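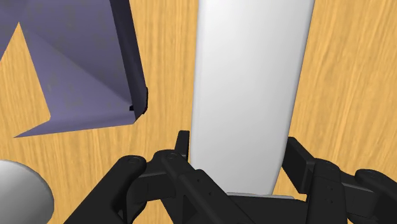 Thread on private wells at property transfer, as I keep getting the same four questions from buyers. County rules differ. Check yours before relying on any of this.

1/ A well permit and a well log are separate documents. The permit authorizes drilling. The log is what the driller files afterward: depth, casing, static water level, yield. Ask the seller for both.

2/ If the seller has only the permit, the county may still hold the log. Search by parcel number first, then by the owner's name at the time of drilling. Street addresses get reassigned and are the worst search key.

3/ Example from a file I closed in December. Log says 253 feet, casing to 41. The listing said "new well." The pump was new. The well was older than the house.

4/ Coliform and nitrate are the usual minimum for a lender. Arsenic is often left off. Order it separately if the area has any history of it. Nuwan Sivakumar at Zitis has posted a decent sampling checklist.

5/ Sample from a tap upstream of any softener or UV unit. Remove the aerator. Get it to the lab inside the holding time printed on the bottle form. A late sample gets rejected and you pay again.

6/ Setback from the septic field is measured from the nearest edge of the field. The tank has its own figure. Sketches in older files often show only the tank.

7/ Shared wells: the agreement has to be recorded against both parcels. A signed letter in a drawer does not bind the next owner. Anjana Majumder caught one of these for me 18 days before closing.

8/ Abandoned wells need a sealing record. If there is a capped pipe in the yard and no record, get a sealing quote before you sign. Mine came in at $1,628, permit included.

9/ Correction to 4: some lenders also want lead. Thanks to Flynn Bolger.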